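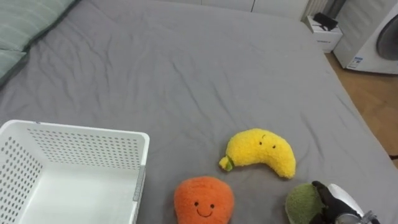
Plush fruit on a gray sheet, with the white basket.

Hulledine Plush Fruit and Basket

A set of soft fruit toys with a white plastic basket to keep them in. The yellow banana and the orange fruit have simple stitched faces, and the green one is a plain fuzzy shape. All are light enough for a small child to carry, and they can be left on a bed or a playroom floor between games.

The basket is rectangular and open at the top, with perforated side walls and a solid rim. It holds up to 20 toys of this size, so there is room to add other pieces from the Hulledine range later on. It wipes clean with a damp cloth.

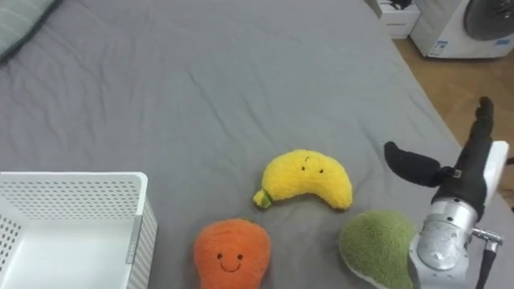 Care and washing

Wash the toys at a low temperature in a mesh bag and dry them flat. Do not tumble dry - the fuzzy fabric will mat. Brush the pile with your fingers once it is dry.

Storage

Leave the toys on top of the covers during play and put them back in the basket at bedtime. The basket fits on most low shelves.

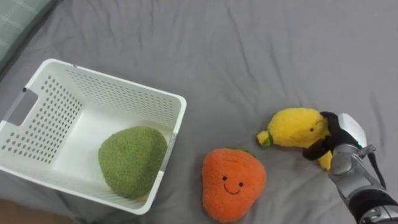 Replacement toys are sold singly, and the basket can be ordered without them under item number 430. Orders placed with Atbridge ship within 2 working days. For nursery and school orders, write to Unai Sepúlveda at the Atbridge sales desk.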